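So the plans are in! Javiera Tapia, our architect, sent the final set over in December and I've been carrying them round the house ever since like a new baby.

For anyone just joining, we're knocking the old scullery and the dining room together and pushing out two metres at the back, towards the plum trees. I wanted five. The planners did not want five. Javiera talked me down to two with a corner window and a rooflight, and I have to admit the drawings look lovely (I sulked for a whole weekend first, mind).

The biggest argument has been the floor level. The garden drops 75 cm from the back door, so it's either steps inside or steps outside. Stavros wants them inside, with a sort of sunken dining area – very seventies. I can see myself going down them with a roast chicken. We've gone for outside, nine shallow ones in brick, and he's getting his window seat instead.

Parviz Parsa starts on the foundations once the drains people have been. He reckons 9 weeks to watertight, and my sister-in-law Zdenka laughed out loud when I told her. Hers took 43!

Still undecided: lime plaster or ordinary, where the boiler goes, and whether the old scullery door can be rehung as the larder door. It's four inches too short, but I love it.
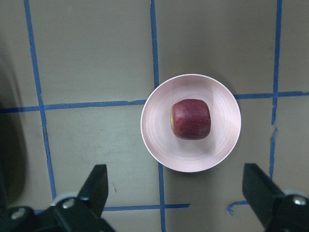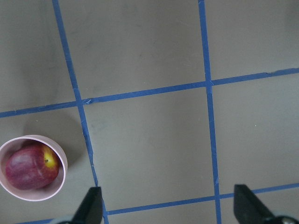

Red apple, pink bowl.

More when the digger turns up.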